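Home | Stories | People | Archive

Sleeping Well After the Night Shift
Thursday, July 1, 2021
By Leen Hourani

Mireille Twal worked nights in a bakery in Nseir for eight years, and in that time she tried everything to sleep in the day. Now she gives evening talks to other night workers, mostly nurses and drivers.

"In the first year I slept maybe three hours," she told me. "I came home, I looked at my telephone, I ate too much, and then I was angry with the birds."

Her first advice is about the way home. She wears sunglasses even in November, and she does not stop at shops. At home she has a small meal, usually soup, and she does not discuss bills with anyone before bed. 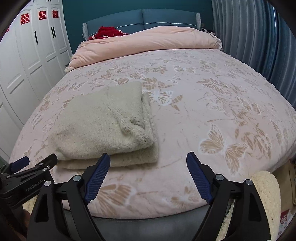

The second matter is the family. Her husband works in the day, and for a long time he called her at noon with small questions. "He asked me where is the good knife," she said, laughing. "I told him, at noon I am in the middle of my night." They agreed that he would write the questions on paper and she would answer them at supper.

She also believes in the short nap. Before a shift she lies down for up to 90 minutes, with an alarm in the kitchen, so that she must stand up to stop it.

I asked her if she misses the bakery. She thought for some time. "I miss the smell, and I miss Anselmo, who sang very badly near the ovens. The hours I don't miss."

Her next talk is in Grendano, in the room above the library. She asks people to bring a notebook and no coffee.

Contact | Copyright 2021 Lelis | Back to top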